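The Year We Gave Up on the Chore Chart

By Natalia Serrano

My son was seven when he asked me what he got paid for being nice to his sister. He wasn't being fresh. We had a chart on the refrigerator that paid out in stickers for teeth, shoes, homework and setting the table, and he'd noticed a gap in the system. Fair enough, kid!

I should say I loved that chart. I made it on a Sunday night with a ruler and three colors of marker, and for a couple of weeks our house ran like a hotel. Then the prices started going up. One sticker for shoes became two stickers for shoes, and by spring I was standing in the hallway negotiating with a second grader over socks (I lost).

So I called Itzel Ocampo, a family counselor who has been running parent groups in our town for 30 years, and I whined at her for most of an hour. She let me finish and then asked what my kids did around the house before the chart. I had to think about it. My daughter used to drag the step stool over and wash lettuce with me, mostly because she liked the water. My son fed the dog because it was his dog. Neither of them had ever asked for a thing.

"You put a price on the lettuce," Itzel said. Ouch.

She isn't against rewards, by the way. She thinks they're fine for something short and hard, like getting through a week of ear drops. Her trouble is with paying for the ordinary business of living together, and she suggested we take the chart down without a speech and just start doing things side by side again. Dinner seemed like the place to begin, since we all turn up for that anyway.

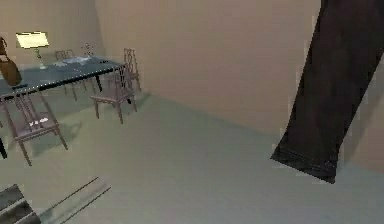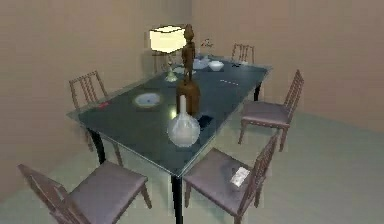
The first week was terrible, I won't lie. My son set out forks and no plates and then stood there with his hand out, and when nothing landed in it he went and lay down on the rug. My daughter announced that she was on strike. I ate my spaghetti and talked about the dog's bad ear in a very bright voice.

My neighbor Chukwuemeka Okafor has four boys and got me through that stretch. His rule is that the job belongs to a person for a whole month, and it had better be a job the rest of the family would miss. The youngest does napkins. If there are no napkins, then everybody wipes their face on their sleeve and the youngest hears about it from his brothers. Chukwuemeka doesn't remind, doesn't hover and doesn't clap. I can manage two out of three on a good night.

We borrowed the month idea. In May my son had drinks and my daughter had "the green thing," meaning whatever vegetable we were having, and she took it so seriously that we ate snap peas for 9 dinners running. She picked them out at the store herself, frowning at each bag. I've never been so tired of a vegetable in my life, and I ate every one.

Some of it hasn't worked. Bedrooms are still a disaster, and I've decided to close the doors until somebody is older. Teeth still take a reminder, and sometimes two. My husband slipped our son a dollar for raking last weekend and we had a conversation about it in the garage, with the door down.

But the other evening I came in late with the groceries and found the lettuce already in the sink, the step stool shoved up against the cabinet and water all over my floor. She wanted to know if I was going to help or just stand there. I took off my coat and helped.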